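Print this page
E-mail this page

Do Flowers Really Have Secret Meanings?

You have probably heard that a red rose means love. Maybe you have also heard that yellow roses mean friendship, or that you should never give someone an odd color by mistake. Grown-ups say these things as if they were facts, like the boiling point of water. Let's ask a rude question. Who says so?

Start with the rose. Stories have tied roses to love for a very long time. The ancient Greeks and Romans linked the flower to their goddesses of love, and poets kept the idea going. So the rose has a pretty good case. But a rose doesn't know any of this. It has color and scent because those help bring in insects, and insects carry pollen. A bee that lands on a red rose isn't thinking about Valentine's Day.
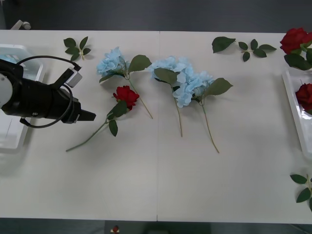
A red rose. People decided what it means.

Now for the part that should make you suspicious. About 200 years ago, books called flower dictionaries became popular in France, and then in England and America. Each one was a list. Look up a flower, and the book told you its message. One plant might mean "I am sorry" and another might mean "go away."

You may read that people back then sent whole secret letters made of flowers. Did they? Some historians doubt it happened very often. We know that people bought the books, but buying a book doesn't prove you used it. (Think about the cookbooks in your kitchen.)

There was another problem. The books didn't agree! A flower could be sweet in one list and insulting in the next. If you and your friend owned different books, your lovely message could turn into a fight.

You can test this yourself. The Katwood children's library has two old flower lists on its shelf. The first gives 298 meanings and the second gives 274. A reading club in Nundala picked 44 flowers that are in both and compared them, and plenty of the meanings didn't match. That's not much of a secret code. A code only works when both people have the same key.

What about blue?

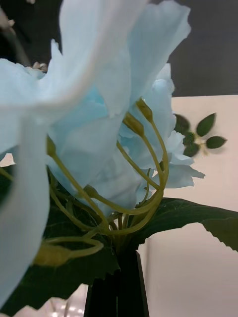 Pale blue artificial flowers with ruffled petals.

Blue flowers are often said to stand for mystery, or for something you can't have. One reason people give is that true blue is less common in flowers than colors like yellow or white. That part is fair. Plants don't make a simple blue coloring the way you might squeeze it from a tube. Many of them start with reddish or purple colorings and change them with a bit of chemistry inside the petal. But "less common" is a fact and "mystery" is a feeling. Watch out when somebody slides from one to the other.

Leaves get left out of all this. Most people never ask what a leaf means, even though leaves do most of the work of making food for the plant. 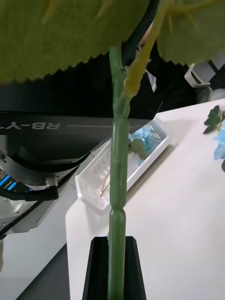 A few did make it into the old books. Ivy was supposed to mean being faithful, probably for the way it clings to things. Ivy also clings to drainpipes.

So why do the meanings last? Selling flowers is a business, and a story helps. Before Mother's Day, the Gradgate flower market puts up a sign that says "Every Bloom Has a Message." It doesn't say who wrote the messages. If a shop tells you that a certain flower means "thank you," it may be an old idea, or it may be an idea from last June. Ask where it came from. If the answer is "everybody knows that," keep asking. 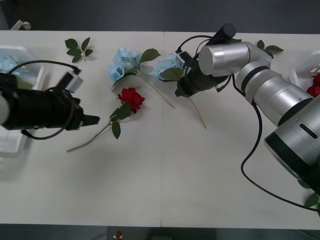 None of this makes flower meanings useless. Words work in much the same way. There is nothing dog-like about the word "dog," but we all agreed on it, so it does its job. In the United States, so many people agree about red roses that a bunch of them really can say something. Most other flowers don't have that kind of agreement behind them. If you want to tell your aunt you're sorry about the window, write it on the card.

Try this: Ask five people what a daisy means. Don't let them hear each other's answers. Write down what they say, and then decide whether daisies have a meaning or not.

Print this page
E-mail this page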